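October
By Ursina Egger

Oberholzer has wiped the same table in the Skenville office kitchen for 19 years, and he has views on crumbs. "People sweep them onto the floor and call it clean," he says. "They've only moved the problem nearer their socks."

His own method takes 3 minutes. He puts the bin up beside the mess, opens the lid and works inwards from the corners – never outwards, a habit he blames on the younger staff at Eltar, down the corridor. Pale wood, he adds, is a liar. "You stand over it and think it's spotless. Then you bend down." 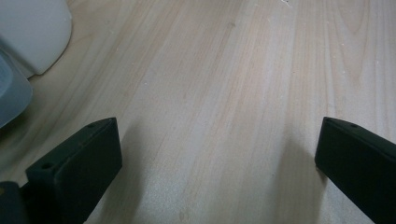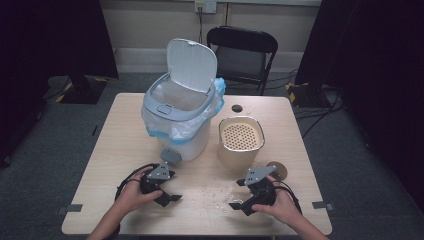

He is just as firm about bin bags. A proper one should hang well over the rim, he says, or the first teabag drags it to the bottom. I ask whether he ever leaves the wiping until morning. He looks at me as if I'd suggested burning the place down. "I did once," he says. "Ants."

He won't discuss the ants. He will discuss sponges, at length, and we are still on sponges when the kettle boils.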